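Kanddale Shared Workshop – Robotics Bench
Minutes, Aug 12, 2019

Present: six members. Apologies: two.

1. Previous minutes
Accepted with one change. The power supply on the Flekis build is fused on the output side. The earlier text said input.

2. Arm mount
The floor plate is drilled and deburred. The bolt pattern was checked against the drawing and one hole needed opening up. The plate will go down on rubber matting for now. Final anchoring waits until the reach tests are finished.

3. Wiring
The cable from the control box is too short if the box stays on the shelf. Two options were discussed: extend the cable or move the box to the floor. Agreed to move the box. The emergency stop stays at the bench edge, on its own line.

4. Budget
The bench account stands at 1,470 dollars. Firkard quoted for two replacement bearings and the quote was accepted. A second camera was proposed and deferred to October.

5. Kitchen model
The simulated kitchen now loads without errors. The refrigerator and the stone wall are in, and the arm stands on the wood floor with open space in front of it. Collision shapes are still plain boxes, so the planner treats the dispenser niche as solid. This is acceptable for reach tests but will have to be fixed before any work at the door.
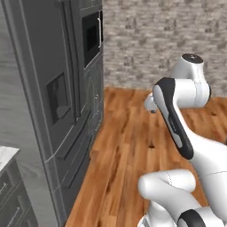 Start-up pose was discussed at length. One view was that the arm should start folded every time, so runs can be compared. The other was that varied starts find planner faults sooner. Agreed: folded start for the reach tests, varied starts after that. Joint limits in the model file are to be checked against the Pawłowska notes before the next run.

No gripper will be modeled until the flange offset is settled. The current value was measured by hand – it needs to be repeated with calipers.

6. Actions
Move control box, relabel cables.
Order bearings.
Repeat flange measurement.
Split the refrigerator collision box into parts.

7. Other business
The drill press is out of use until the belt is replaced.

Meeting closed at 9:10 pm.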